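I've had the Voramance table for 7 months now, so I figure I've earned an opinion. I bought it for the back bedroom, which is my sewing room and my office and (in February) the place where all the gift wrap goes to die.

First, delivery. Two big boxes, both heavier than me, or that's how it felt on the stairs! My neighbor Kendra came over to help and we had it standing in under an hour. The bolts come in little labeled bags, bless whoever thought of that. One was missing. I emailed Penitstead, where I ordered it, and a very nice man named Jahangir mailed me 2 of them.

The height is 29 inches on paper and feels right with my old chair. It doesn't wobble when the sewing machine gets going, and my last table used to walk across the room if I did a long seam. I can spread out a whole quilt back and still have somewhere to put my coffee.

Wood grain on a long table, and a tabletop up close: 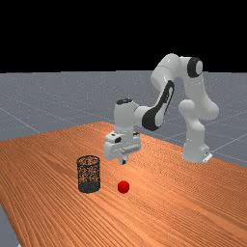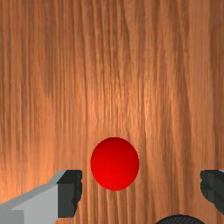
Now for the gripes. The finish scratches if you look at it wrong. I dragged a pair of shears across it in week one and I can still find the spot with my fingernail. Get a cutting mat, the 24 inch one at least. I also wish it had a drawer! I ended up sticking a cheap plastic tray underneath with Velcro and it keeps falling off when my knee hits it.

And the smell. It came out of the box smelling like a paint store and I slept with that door shut for a good while. Gone now, thank goodness.

Would I buy it again? Yes, but I'd wait for a sale, and I'd pay the extra for them to carry it upstairs. Kendra says she would too.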